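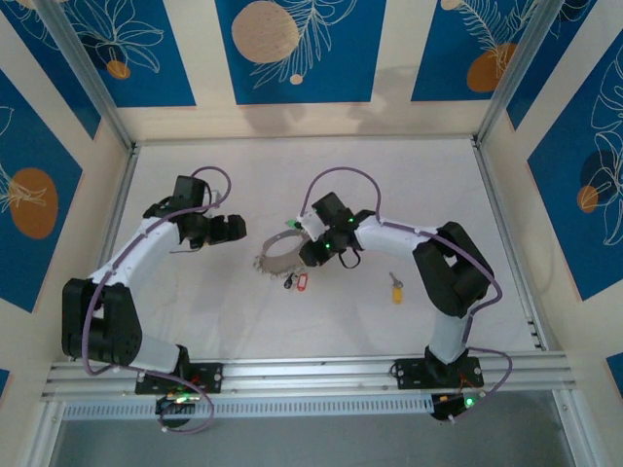
Photo: Skondcombe site desk

Ticket: Key ring for the Povau store, one key off the ring
Site: Skondcombe
Category: Keys and access
Status: Open, waiting on part

Reported, September, 9.40 am
The ring for the Povau store won't hold all its keys. The yellow-headed key is off and lying by itself. The red tag and the black fob are still on. We need the yellow one back on before the ring goes into the key cabinet, as the late shift signs out the whole ring and won't look for a single key.

Reply, 10.15 am
Please check the ring for a gap where the two ends of the wire overlap. If a fingernail slides in without any effort, the ring is sprung and needs replacing. Do not squeeze it with pliers. The standard size is 30 mm. Some of the older sets went out on 18 mm rings, and those are too small for a fob and several tags.

Update, 11.05 am
Fingernail goes in easily. It measures 30 mm, so the size is right. Tried working the yellow key round the coil twice. It goes on but slips off again after a few shakes.

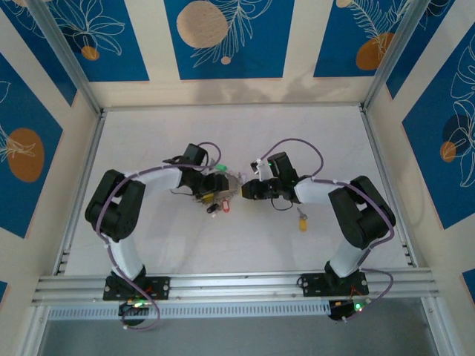
Yellow key tag and its key, still separate from the bundle.

Reply, 11.30 am
Replace the ring. Stelmakh split rings are in the Wornel stock list under small fittings, sold in packs of 15. Move the tags across one at a time, starting with the red, and put the yellow key on last. Test the fob at the door afterwards.

Update, 2.20 pm
No packs left on the shelf, one ordered. Yellow key is in a marked envelope in the cabinet, on the same hook as the ring. Note added to the sign-out sheet for the late shift.

Next action: fit new ring when the pack arrives, remove the note, close ticket.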